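Chapter 4
Things and Where They Live: Storage in the Home

In this chapter you will learn to:
look at a stored object and say how it is held up, held in or held together
tell open storage from closed storage
describe a weave, a braid and a wire grid in plain words
plan a shelf for a room that several people share

Key words: weave, rim, tab, grid, post, load, open storage

Storage is one of the most enjoyable subjects in this whole book, and I say that having taught it for years to classes who groaned when they saw it on the board. Give them a basket to turn over and the groaning stops! Somebody had to decide how wide each strip should be, how the handle should meet the side, how thick the rim needed to be for a hand to grip it. All of those decisions are still there in the object, waiting to be read.

Begin with surfaces. Before you ask what a thing is for, look at its panels, seams and screws, and notice where one part stops and the next begins. A groove may mark a join. A screw is a sign that two parts were meant to come apart again one day.

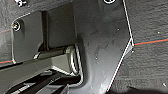 4.1 Baskets

People have been weaving containers for thousands of years, and the basic idea has hardly needed changing. One set of strips goes one way, another set crosses it, over and under, and the friction between them does the rest. Wide, flat strips give a bold checkerboard. Narrow ones give a closer, finer cloth-like surface and take far longer to work.

The edge is where a basket usually fails first, so makers give it extra attention. A braided rim gathers the top of the weave and stiffens it. Handles need care too - a full basket pulls hard on two small places, and a broad tab spreads that pull over more of the side.

Baskets are also very forgiving. You can drop a jumper in without folding it, and a soft side will give a little to make room.
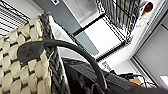
Figure 4.1 Checkerboard weave with a dark braided rim. Note the black tab where the handle meets the side.

Try it: Cut 13 strips of stiff paper and weave a small mat. Now tug one corner. Which strips move first? Fold a border over the edge, tape it down and tug again. Write two sentences on what changed.

4.2 Wire shelves

Wire shelving works in almost the opposite way. Where a basket hides and hugs its contents, a wire shelf puts everything on show. Rods cross to make a grid, the grid rests on posts, and the load travels down the posts to the floor. Light passes through and so does air, and dust has fewer flat places to settle.

The gaps can be a nuisance, though. Narrow bottles wobble on them and small things drop straight through. A mat laid over part of the grid solves this very nicely, and the rest can be left bare for bigger items. Soft toys are happy anywhere - they can flop over the front edge and come to no harm at all.

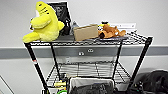

Open storage like this suits a family room, where a child should be able to see a favourite toy and reach for it. It asks something in return, because every object on it becomes part of how the room looks. In 4.3 we shall visit a shared house in Plesthorpe, where Sumaiya Majumder and Rizwan Howlader had to agree on one set of shelves for two very different collections. Before you read on, sketch a shelf you use every day and mark which things you can reach without stretching.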